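Rencontres
Maribeth Agbayani, le chou et le sel
Publié le 2 juin 2025

Maribeth Agbayani vend ses légumes fermentés au marché d'Amholm depuis cinq ans. Elle travaillait auparavant au service des expéditions de Pichler, à l'autre bout de la ville. Son stand est petit : une table, une balance, des bocaux fermés par un caoutchouc orange. En janvier, elle a ajouté à son activité des cours du soir à Cedulham, et c'est surtout de cela qu'elle voulait parler.

« Les gens achètent un bocal de choucroute et me demandent si c'est difficile à faire. Je réponds que non, ils hochent la tête et ils rachètent un bocal la semaine suivante. Au bout d'un moment je me suis dit qu'il fallait leur montrer. »

Elle a appris tard. Sa mère préparait de l'atchara, de la papaye verte au vinaigre sucré, mais pas de légumes fermentés au sel. C'est une voisine, Ulla Wikström, qui lui a donné sa première recette de chou, notée au dos d'une enveloppe. Maribeth Agbayani a gardé l'enveloppe. La recette tenait en quatre lignes et ne disait rien de la quantité de sel.

« J'ai mis le sel au jugé. Le premier bocal était immangeable, le deuxième est devenu mou. J'ai téléphoné à Ulla, qui m'a dit qu'elle mettait une poignée. Mais une poignée d'Ulla et une poignée à moi, ça fait deux poignées différentes. J'ai acheté une balance le lendemain. »

Depuis, elle s'en tient à 2 % du poids des légumes parés. Le chou est pesé une fois le trognon et les feuilles abîmées retirés. Elle n'utilise pas de sel iodé, par habitude, et reconnaît qu'elle a goûté de très bonnes choses faites avec. Sur la saumure, elle est plus ferme : tout ce qui dépasse du liquide finit par moisir, et un légume qui flotte doit être lesté.
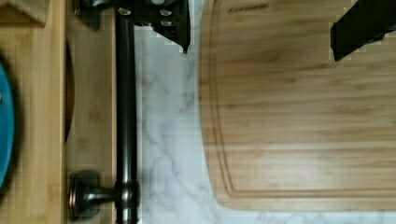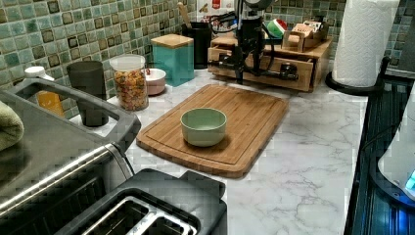 Un cours dure une soirée et commence par la découpe. Les participants émincent le chou au couteau, sans mandoline, ce qui surprend ceux qui en ont apporté une. Elle trouve qu'on sent mieux le légume, et qu'on se coupe moins. Le citron et le gingembre viennent ensuite, et pour eux elle tient à une planche avec une rigole sur le pourtour, comme celle en bambou posée sur le plan de travail. « Le jus de citron, je le veux dans le bol, pas sur le marbre. Le marbre n'aime pas l'acide. » Le chou salé est ensuite massé pendant une dizaine de minutes, jusqu'à ce qu'il rende son eau, puis tassé au poing dans le bocal.

Ce qui inquiète le plus les débutants, c'est l'attente. Ils lui écrivent le troisième jour parce que le liquide s'est troublé, le cinquième parce que l'odeur a changé. Elle répond à tous. Un liquide trouble est normal. Une odeur aigre aussi. Un voile blanc et plat en surface se retire à la cuillère. Une moisissure duveteuse, qu'elle soit verte, noire ou rose, envoie le bocal entier à la poubelle, et elle déconseille de négocier.

Nii Issahaku a suivi le cours de janvier avec son fils. Il faisait déjà fermenter du maïs pour le kenkey et connaissait donc l'essentiel. « Chez moi la pâte reste sur le plan de travail, on la sent, on sait. Avec le chou je ne savais pas ce que je devais sentir. Elle m'a fait goûter trois bocaux d'âges différents, et là j'ai compris. » Il a depuis essayé avec des navets. Les navets sentent très fort, dit-il, et le bocal a fini sur le balcon.

Maribeth Agbayani confirme pour les navets. Les radis aussi. Elle garde les siens dans la cave qu'elle loue à Pradholm, où la température bouge peu d'une saison à l'autre. Le jour de notre visite, son cahier indiquait 164 bocaux en cours, avec pour chacun la date, le poids, le sel et une colonne de remarques. Celle-ci contient surtout des mots seuls : « bien », « mou », « trop de carvi », « refaire ».

Le chou vient pour l'essentiel de chez Pirmin Egger, maraîcher sur la route de Cedulham. Elle lui prend les têtes trop grosses pour la vente, qui dépassent parfois quatre kilos. Il les lui laisse à un prix qu'elle préfère ne pas voir imprimé. Les variétés tardives lui conviennent mieux, elles sont plus serrées et restent croquantes. L'an dernier, l'été sec a donné des choux pauvres en eau et elle a dû compléter presque tous les bocaux avec de la saumure préparée à part.

On lui demande souvent si ses légumes sont bons pour la santé. La question l'ennuie un peu. « Je ne suis pas médecin. Je dis que c'est du chou, que c'est salé, et que c'est bon avec des pommes de terre. Si quelqu'un suit un régime sans sel, je lui dis de demander à son médecin avant de m'en acheter. »

Plus de 132 personnes sont passées par ses cours jusqu'ici. Elle ne cherche pas à en faire davantage : les groupes resteront petits et elle ne veut pas renoncer au marché, où elle a ses habitués. Elle aimerait en revanche proposer une soirée consacrée aux haricots verts, plus capricieux que le chou, et une autre aux piments. Pour celle-là, il faudra prévoir des gants et ouvrir les fenêtres.

Les inscriptions pour l'automne se prennent directement au stand, au fond de l'allée des fromagers. Apporter un tablier et un bocal d'un litre à large ouverture. Le sel est fourni.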